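Salle Vivis, tour de mai, passage du jeudi (Rania Sfeir)

## Table et sol

- [x] **Plateau en bois clair** : coins arrondis, aucun angle vif à hauteur de hanche, j'adore cette table !
- [x] **Stabilité** : testée des 2 côtés, rien ne bouge. Les patins posés par Shboul tiennent super bien.
- [x] **Moquette grise** : pas de pli, pas de bord relevé.
- [ ] **Éclairage** : un tube sur 6 clignote, à changer avant le prochain passage.

## Vaisselle et tapis

- [x] **Bols** : 52 contrôlés au toucher, 5 écartés pour éclat. Le reste est impeccable, bravo à l'équipe !
- [x] **Tapis gris** : picots d'un côté, rainures blanches de l'autre, bien à plat sur le bois. Vérifier quand même le dessous au prochain tour.
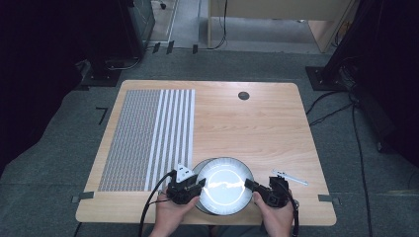 ## À suivre

- [ ] Commander des bols de remplacement chez Pliltport
- [ ] Envoyer la fiche à Plendthorpe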